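Washing up and putting away the play kitchen

A play kitchen gets dirty almost as quickly as the real one. The small cups collect dust and old juice, the plates become sticky, and the plastic fruit goes under the sofa and comes back with hair on it. I take care of the toys for a small playgroup in Bralstead, and at home I have two children with their own set, so I wash a lot of plastic food. These are the habits which work for me.

First, put everything on one big table before you start. I like a white surface, as any crumbs and dried paint show on it immediately. Do not sort on the floor, your back will complain.

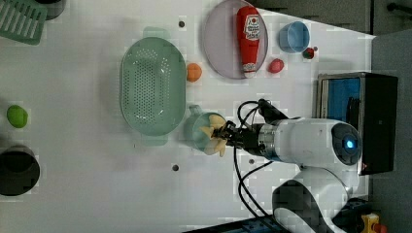
Yamuna Kurian

Begin with the cups. A cup with a handle keeps dirt in the corner where the handle joins, and a normal sponge does not reach there. Use an old soft toothbrush and a drop of washing-up liquid. Before the cup goes into the water, look inside it. Children like to put one toy into another, and a piece which has been pressed into a cup for a week can leave a sticky ring.

Toy fruit and vegetables I divide in two groups. Solid ones can go in warm soapy water for ten minutes. Hollow ones with a small hole or a seam should only be wiped with a damp cloth, because water goes inside and stays there. If you press a hollow tomato and dirty water comes out, it is better to throw it away. I tried to save one with vinegar and it still smelled in June.

A colander is the most useful thing in the whole set. Put the small washed pieces in it, rinse them all together under the tap and shake. Then leave it on a folded towel, so the water can run out from below. The holes themselves can be cleaned with the same toothbrush, from the underside.
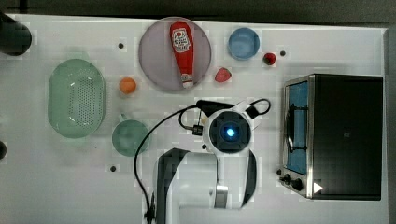 Plates should dry standing up. If you pile them while they are damp, they stick together and you get white marks which are difficult to remove. When they are dry I sort by size, and I use the largest plate as a tray for the things which do not stand well. The ketchup bottle on the lavender plate is a good example of this – it lies on its side and does not roll away between the other things. If your bottle is a real one which you have emptied for play, wash the cap separately, and let the bottle dry open for two days.

For bowls I have little to say. Check the bottom for stickers. Old glue comes off with a little cooking oil on a paper towel, then soap.

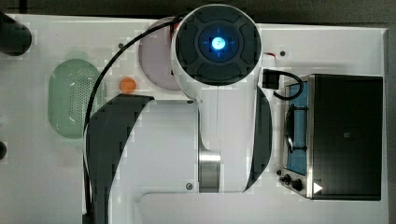

By Yamuna Kurian, with additions from Sowmya Bhat

A toy oven needs a different treatment. Never put it in the sink. Take out the batteries if it has them, then open the door and turn the oven over above a newspaper. Sowmya found 4 buttons and a dry raisin in hers. Wipe the inside with a cloth which you have squeezed very well, and use a cotton bud along the hinge. Leave the door open until the evening.

For storage, Sowmya prefers a low box without a lid, and I prefer bags made of net, one for food and one for dishes. Both are fine. Heavy pieces go at the bottom. Do not close anything the same day you have washed it – wait until the next morning, and touch the inside of the cups with a dry finger to be sure.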